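Lutby releases Gosling 4 grasp planner

Lutby has released Gosling 4, the latest version of its grasp planning software for robot arms. The update adds a simulator that changes the work surface, lighting and objects between runs, so teams can test a planner before loading it onto an arm.

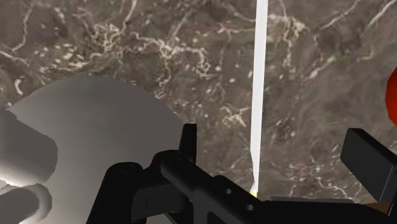 A simulated wrist view from Gosling 4, with a thin white rod, a black gripper and a marble surface. Render: Lutby

The release ships with 400 surface textures and 2000 test layouts. "Thin objects were the request we heard most from users," said Ye-rin Ko, product lead at Lutby.

Existing customers can download Gosling 4 starting Saturday. Support for Husico controllers will follow in November.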